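3.2 Small appliances and the one-person breakfast

Most of the older work on home meals looks at dinner. Dinner is the shared meal, so it gets the surveys and the diaries. Breakfast gets a line or two. Our sample of 142 households kept a paper diary for 2 weeks in October, every morning meal, who ate it, where they stood or sat, what was used to make it. Weekends included. Snacks after the first meal were left out unless the person wrote the word breakfast next to them, which a few did at noon.

First result, and the plainest. People who live in the same house mostly do not eat breakfast together. They eat the same foods, from the same shelf, at different times. Kaplan calls this "staggered eating" in her interview notes and we keep the term. Parents eat first or last, almost never in the middle. Teenagers eat last or skip. Where there was a grandparent in the home, the grandparent's meal was the longest one and the only one that was written down with a full list of dishes — cheese, olives, tea, bread, an egg.

Second, the equipment. We asked each home to list anything with a plug that was used before ten in the morning. Kettles and toasters lead, no surprise. After that the list breaks up into a long tail of things bought for one job: egg cookers, milk frothers, sandwich presses, combined breakfast machines.
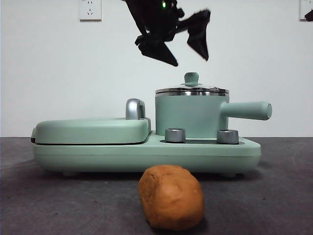
Figure 3. Breakfast machine on a tabletop.

The long tail matters because it tracks staggered eating quite closely. Homes with three or more separate breakfast times owned more single-job appliances than homes with one or two, and this held when we split the sample by income and by kitchen size. Kitchen size did have its own effect but in the direction we didnt expect. Small kitchens had more plug-in items out on the counter, not fewer. Several diary keepers wrote that turning on the stove for one egg felt like a waste. One wrote "stove is for dinner" and underlined it.

Color and looks came up more than we planned for. There was no question on it in the first version of the interview; Birsen Kaplan added one after the pilot. People spoke of pastel appliances as "morning things" and of black or steel ones as "cooking things". A woman in the Aksoy street group keeps her cream-colored kettle out and her pressure cooker in a cupboard, and she uses the pressure cooker more. We do not want to make too much of this. The groups are small and the answers were short.

Ownership is not use. Of the items listed, a good share never shows up in the diaries at all. Waffle irons are the worst case. Combined machines sit in between: heavy use in the first months after purchase going by what owners told us, then a drop to one function, usually toast. Owners did not see this as a failure. They had found the part they liked. The few who used every function were all in homes with children under eight.

Gifts are a seperate problem. Many single-job appliances were wedding or moving presents, and givers seem to pick breakfast items because they are cheap enough and look friendly in the box. Gift items were used less than bought ones but kept longer. See Table 4. We coded an item as a gift only if the diary keeper said so in the interview, so the true number is likely higher.

Limits. Paper diaries get filled in late, and some pages were clearly done in one sitting with one pen. We dropped pages only when the whole week was identical word for word. Shift workers are thin in the sample, which hurts, given the topic. And "before ten" was our cutoff, not theirs. A later round should let each home say when its own morning ends.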